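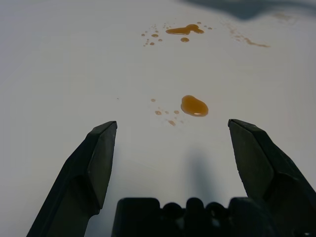
発送が遅れてすみません。2022年11月11日、夜中に書いてます。ジュラヴデン便り、今回はほぼ紅茶の濃さの話です。長いです。急ぎの方は最後のほうの「お知らせ」だけどうぞ。

まず秋摘みが入りました。待っていた方、お待たせしました。ヘルヌヴェーロ農園のもの。標高1,657メートルの区画で、去年と同じ区画です。ただし味は去年と違う。去年のは花っぽくて軽かった。今年は丸い。焼き栗とか、干したあんずとか、そっち。最初に飲んだとき、袋を間違えたかと思ってラベルを見直しました。合ってました。

水色は濃いめの琥珀。ミルクを入れると少し負けます。入れたい人は入れてください、止めません。私は朝は入れます。夜はそのまま。

で、濃さの話。

店でいちばん聞かれるのが「家で淹れると渋い」です。次が「家で淹れると薄い」。同じお茶を買った人から同じ日に両方言われたこともあります。そのたびにカウンター越しに早口で説明して、後ろにお客さんが並んで、結局中途半端になる。なので今回まとめて書きます。

葉の量から。スプーンで量っている方が多いと思いますが、ダージリン系の大きい葉と、アッサムのころころした粒(CTCというやつ)では、同じ一杯でも重さがぜんぜん違います。大きい葉はかさばるので、すりきりだとまず足りない。山盛りで。粒のほうは逆、山盛りにすると濃すぎます。キッチンスケールのある方は一度だけ量ってみてください。一度でいいです。そのあとは自分のスプーンで「この葉はこのくらい」と覚えてしまえば毎回は要らない。

うちの秋摘みは、お湯300ミリリットルに対してスプーン山盛りで二杯。ポットで淹れるならこれが基準。マグに茶こしを引っかけて淹れる方は、茶こしが深いものにしてください。浅いと葉がお湯の上のほうで固まって、開かない。底まで届くかごみたいな形のがいいです。

時間は4分。

これが守られない。いや守らなくてもいいんですが、「だいたい」でやっている人がほんとうに多い。台所のことをしながらだと、4分はすごく長いか、すごく短い。洗い物を始めたらもう過ぎてます。タイマーを使ってください。電話のでいいです。砂時計はかわいいけれど、鳴らないので私は信用してません。

過ぎてしまったら? お湯を足せばいいです。濃いのは直せる。薄いのは直しにくい。葉を足してもう一度待つのは、たいてい変な味になります。だから迷ったら濃いほうへ。

お湯の温度。沸かしたて。ポットは先に温めておく。冬は特に。厚い陶器のポットだと、冷えたままお湯を入れたときの下がり方がかなりのもので、それで香りが出ないという人がいます。温めたお湯は捨てないで、カップに移してカップも温める。そのお湯はそのあと捨てる。

水。ここは土地によるので難しい。硬い水の町にお住まいの方から「色ばかり黒くて香りがない」というお便りをもらいました。ありえます。ボトルの水で一度試してください。軟水と書いてあるもの。それで変わったら水です。変わらなかったら葉が古いのかも。開けてからどのくらい経ってますか。うちの葉は開けたら早めにお願いします。冷蔵庫は匂いが移るのでやめて、缶に。

それから最後の一滴問題。ポットに残したまま二杯目を飲む方。二杯目が渋いのは当たり前で、ずっと葉が浸かってますから。全部注ぎきるか、別のポットに移すか。移すほうをおすすめします。うちでも昔は面倒でやっていませんでしたが、やると戻れない。

ついでに、注ぐときに垂れるポットの話も。お便り多いです。口の先にバターを塗るという昔ながらの方法、試しました。効きます。でも紅茶の上に油が浮くのでうちではやりません。ゆっくり注ぐと垂れる、勢いよく注いで最後にすっと手首を上げると垂れにくい。慣れです。あとは入れすぎない。ポットいっぱいに入れると蓋のほうからも来ます。

こぼした紅茶の跡。乾く前なら水で濡らした布でほとんど取れます。乾いてしまったら重曹を少し水で練って、のせて、しばらく置いて、拭く。こすりすぎるとつやのある天板は曇るので、端のほうで先に試してください。布の場合は重曹より酸素系の漂白剤。ぬるま湯で。絹と毛はだめです。カップの茶渋も同じ要領でいけますが、金の縁取りのあるものは手をださないほうが。私は一客だめにしいました。気に入っていたのに。

試飲会のこと。

先月の会にはウサ・リムサクンさんに来ていただきました。タイ北部のお茶を何種類か持ってきてくださって、これがたいへん面白かった。蒸してから漬けた葉を噛む習慣の話とか。お茶を「飲む」以外のことを私はほとんど知らなくて、メモを取るのに忙しくて自分の分を飲みそびれました。あとで冷めたのをいただいたら、冷めてもおいしい。甘い。ウサさん曰く「熱いうちに急いで飲む人は、半分しか飲んでいないのと同じ」。耳が痛いです。

持ってきていただいた中のひとつを少しだけ分けてもらえることになりました。量がほんとうに少ないので、店頭のみ。通販には出しません。すみません。

読者の方からのおたより、ひとつだけ。「ミルクは先ですか、後ですか」。後です。といっても理屈ではなくて、後だと色を見ながら止められるから。先に入れる派の母とは長年決着がついていません。

おたより、もうひとつ。ひとつだけと書きましたが。「ティーバッグはだめですか」。だめじゃないです。私も旅先では使います。蓋をすること、絞らないこと。小皿をかぶせれば蓋になります。絞ると渋くなるし、指も熱いし、たいてい周りに飛びます。

さて年末のブレンド。今年も「ガウタム」を出します。毎年配合が少しずつ違って、今年はアッサムを強め、そこに秋摘みを混ぜてます。去年より黒っぽい味。チョコレートケーキ、シュトーレン、みかん。みかんが意外にいいです。皮の香りが残った指でカップを持つ感じ。ミルク向きなので、秋摘みで物足りないと思った方はこちらへ。

オレンジの皮を入れる案もあったんですが、試作のたびにうまくいかなくて。皮が葉より先に出てしまって、苦い。来年やります。たぶん。

缶は今年からヴロムハムの工房にお願いしました。蓋が固いです。最初だけ。開け閉めしているとなじみます。爪ではなくスプーンの柄で。

お知らせ

・秋摘み、店頭と通販で販売中。小袋800円。大袋は入荷が遅れていて来週以降になりそうです。

・「ガウタム」は12月はじめから。缶入りと詰め替え用。今年の用意は約300缶で、追加の予定はありません。予約は店頭かメールで。電話だと出られないことが多いです、すみません。

・次の試飲会は12月の半ば。日にちはまだ決まってません。決まりしだい店の扉に貼ります。テーマは「濃く淹れて、割る」。ミルク、りんごジュース、豆乳、炭酸。炭酸は賛否ありそう。マグカップをお持ちいただけると助かります。

・空き缶の回収は続けています。ラベルははがさなくて大丈夫。中を洗って、よく乾かしてから持ってきてください。

・年末の営業時間は次号で。去年と同じにするつもりですが、荷物の締め切り次第。

・前号の水出しの作り方で、葉を入れたまま「一晩」と書いたあとに「昼まで」とも書いてしまいました。一晩が正しいです。昼まで置いて渋かったという方、ごめんなさい。

贈り物の包装は無料です。混む日は少しおまたせするので、お急ぎの方は先にメールをいただけると包んでおけます。のし紙は紅白のみ。名入れは手書きで、字はあまり期待しないでください。

試飲会の席の予約、もう何人かからいただいてます。日にちが決まらないうちから、ありがとうございます。決まったら先にそちらへ連絡します。

では箱詰めに戻ります。よろくしお願いします。

ジュラヴデン店主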